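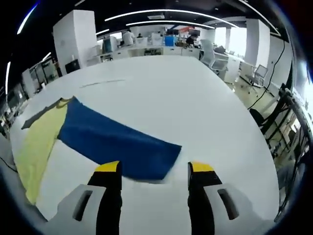
Why does a cloth always come out crooked when I fold it, even if I match the corners?

Most of the time the cloth isn't square to begin with, because the fabric stretched on the bias or one piece shrank more than the other in the wash. Match the long edges first, smooth from the fold outward, and let the corners miss each other a little.

OK, so now you know how I've been spending my lunch breaks.

Some of you will remember the color-block cloths from last winter, the ones I started piecing together out of leftovers after the curtain disaster. I love them. I use them for everything, over the bread, under the bread, on the back of the couch when the dog has been up there. What I do not love is folding them. They live in the tall cupboard in my hallway, and every time I opened the door one would slide out and I'd shove it back in with my knee, and by October the whole shelf looked like somebody had stirred it.

At home I have a round kitchen table that seats two people who like each other. You cannot fold anything bigger than a pillowcase on it. I'd been using the bed, which is soft, so everything sinks in the middle and your nice straight edge turns into a smile. Then I'd use the floor, and well, see above re: dog.

The big white table at work fixed this! I'd been eating soup at that thing for ages and it never crossed my mind that it was the best folding surface I have access to. It's wide, it's smooth, it has that curved edge so you can lean in without getting a corner in the hip, and there's daylight coming in on the window side, so you can see every wrinkle. I asked Nathalie Morin, who books the space, if she minded me bringing in a bag of cloths, and she said as long as I wiped it down first she didn't care if I brought in a sail.

So I brought the yellow and blue one. It's the worst of the bunch and I figured if I could get that one right, the others would behave. Pale yellow on one side, deep blue on the other, and a dark gray strip that sticks out at one end no matter what I do. The two colors came from different places (the yellow was a sheet, the blue was some kind of work cotton Rosângela Miranda gave me when she cleared out her sewing room) and they do not move the same way. The yellow lies down flat like it's tired. The blue stands up and argues. Look at it along the lower edge, it's wrinkling up again.

What I'd been doing wrong, according to Rosângela, is starting at the corners. That's how my mother folded and that's how I've always done it: pinch two corners, bring them to the other two corners, shake, slap it down. Works great on a store-bought sheet. On a pieced cloth the corners lie to you. If the blue side is even a finger's width longer, matching corners just pushes that extra into the middle, and you get a ridge that gets worse with every fold.

Here's how I do it now, more or less.

Lay the whole thing out with the seam running away from you. Flat hands, not fingertips, and push from the seam out toward each side. Do the stiff side first. I was doing the soft side first for a week and then wrecking it when I got to the blue.

Then fold along the seam or right next to it, never across it if you can help it. The seam is the thickest part and it wants to be an edge. If you fold across it you get a lump, and the lump goes on top of another lump, and that's how you end up with a cloth shaped like a loaf.

Next you fold the long way again, if the cloth is wide enough, and then bring the ends in toward the middle. I leave the ends a bit short of each other so there's a gap. Last fold closes over the gap and the whole packet stays shut by itself. On a good day. On a not so good day you get a blue flap hanging off the front and you go back to your soup.

And the gray strip. I have tried tucking it under. I have tried folding it in first, before anything else, which makes a hard little bump you can feel through all the layers. Heriberto Escobar walked by with his coffee and said why don't you just let it stick out and use it as a tab, so you can pull that one off the shelf without dragging the others with it. I was a little annoyed at how good that was. I've left it out since then, and the yellow and blue one is now the easiest to grab.

A few things people asked me after the last post:

Do I iron them? I iron the seams once, when the cloth is new, and after that I'm done. If you fold them while they still have a bit of warmth from the dryer they come out fine. The ones I carry to work in a tote bag are cold and creased by the time I get there, so those need more smoothing, and I press the blue ones down with my forearm like I'm rolling out pastry.

Do I use one of those folding boards? Baoshan Qiu lent me hers. It's great for T-shirts, and I did all of mine in one evening and felt like a department store. For the cloths it was too narrow.

How many go on a shelf? In my cupboard it's 21 if they're folded in the short packet and stood up on their sides, like files. Lying flat I got the same pile in there but couldn't get any out again.

Does the thread matter? For folding, a bit! Zoila Cáceres sews hers with a thick topstitching thread and her seams are like little fences. They look gorgeous. They also don't want to bend, so she rolls hers up and ties them, and I have to say a basket of those on her counter looks a lot nicer than my files.

I still have the big green one to do, the one that covers the whole couch, and I'm going to need a second pair of hands and most of the table for that. I've also got a bag of scraps from the same sheet as the yellow, enough for a runner I think, and this time I'm washing everything twice before I cut so that the pieces do their shrinking beforehand. Rosângela told me to do that the first time around. I didn't listen.

Runner pattern goes up in November if I get the measurements written down in a way that makes sense to somebody who isn't me. If you have a cloth with a bossy side and a lazy side, try the seam-first thing and let me know in the comments how it went, especially if yours has more than two colors in it. I haven't been brave enough for that yet.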